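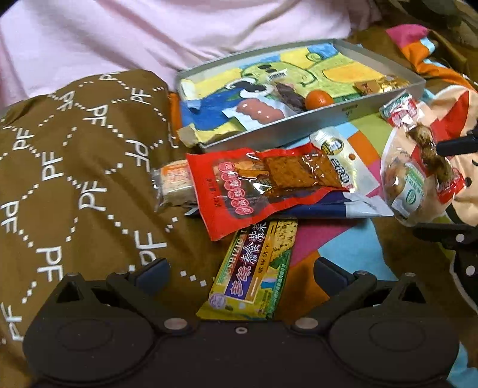

3.2 What people keep in the snack drawer

I should admit that I went into this part of the study expecting to write two paragraphs and move on. Snacks were a side question on our form, squeezed in between breakfast and leftovers. Then the diaries came back, and people had written more about crackers than about dinner.

We had 233 households keep a food diary through December, and between them they logged 1325 snacks. Ülle Kuusk and I coded the entries separately and then sat down to argue over the ones we disagreed on (mostly things like dry cereal eaten by the handful, which she wanted to call a meal). Rasmus Kalniņš settled the ties.

Figure 3. Packaged snacks with Chinese text on the wrappers: a yellow packet and a red bag with a clear window.

What caught my eye first was how often people bought a snack whose label they couldn't read. We tagged 304 entries this way. Some came from the import shelf at Lapiņa, the little grocery near the Triltwood bus stop, and others were gifts from coworkers or neighbors. Nearly everyone in this group told us the same thing in the follow-up chats: they picked by color, by the picture on the front, or by whatever they could see through a window in the bag. One woman had bought the same salty crackers for years and called them "the yellow ones" all through her diary. I loved that, and we kept her wording in the coding sheet.

Clear windows came up a lot! People said a window made them braver about trying something new, and a few said they'd put a bag back if it didn't have one. Darius Grigaitė thinks this is mostly about texture – you want to know if you're getting something chewy or something crisp – and the comments lean his way, though I wouldn't push it very far on self-reports alone.

The time of day mattered less than I'd guessed. Unfamiliar snacks were eaten in the evening a bit more than familiar ones, usually with someone else in the room. We come back to the sharing question in Section 3.4, where the interview notes are more help than the diaries.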